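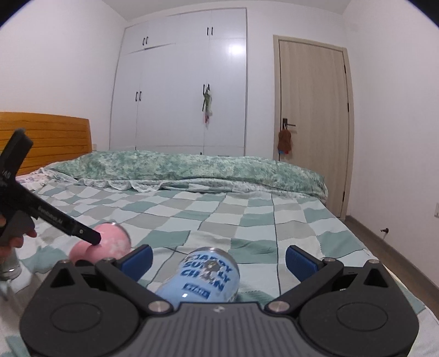 Why does my dehumidifier say the tank is full when I just emptied it?

Most of the time the little float inside the tank is stuck in the up position, so the machine thinks there's water in there. Pull the tank, wiggle the float until it drops freely, and slide the tank back in until it clicks.

2/12/23, by basementgrump
Last updated: September

OK so that's the short version, and if it fixes yours, great, go enjoy your evening. It did not fix mine! I'm leaving my whole ticket up so the next person with a Zelelora upright doesn't have to go through the same mess.

The setup: Zelelora dehumidifier, bought secondhand from a shop in Pestivham, sitting in a basement with a stone wall on one side that sweats whenever it rains. Plugged straight into the wall, no hose, I just dump the tank. Ran fine all winter until last week, when the red tank light came on and it quit. Display shows 174, a code that isn't anywhere in the booklet that came with it (the booklet might be for a different model, the cover is gone).

Things I tried first:
- Emptied the tank. Light stays on.
- Unplugged it overnight. Light goes off for a minute, then comes right back.
- Wiggled the float. It moves fine, goes up, goes down, very satisfying, no change.
- Washed the filter, which was disgusting and needed it anyway.

Reply from Zelelora support asked me to check that the unit was level. It was leaning a bit toward the drain, so I shimmed it with two scraps of floor tile. Still 174. They also wanted to know if I was using an extension cord (no) and whether the room was below the minimum temperature (also no, the furnace is down there and it's cozy).

Next I took the tank out and looked at the back of the slot with a flashlight. There's a small plastic lever in there that the tank pushes when it's seated. Mine was pushed over to one side and had a fuzzy gray mat of lint packed behind it. I got most of it with a cotton swab and then a wooden skewer — gently, the lever feels like it would snap if you looked at it wrong. Machine UNPLUGGED for this, please.

Put the tank back, plugged in, and it ran for 4 hours and then quit again. Same code. I may have said some things to it.

What finally got it going was the tank itself. I have a bigger one from a Wastar unit that died, and years ago I'd swapped the handles between them because the Zelelora one cracked. The Wastar handle is a hair thicker, so when it folds down it lifts the front of the tank and the back doesn't quite reach the lever. Vibration does the rest. I took the handle off completely and it's been humming along for 3 days now with no light.

Support says a replacement handle is on order. I asked if the Sanna one fits, because the tanks look identical in the store, and they wouldn't commit either way.

September update: handle came, fits, no more 174. The wall still sweats. Closing this one, and I'll open a separate ticket for the fan noise when I get a recording that sounds like anything.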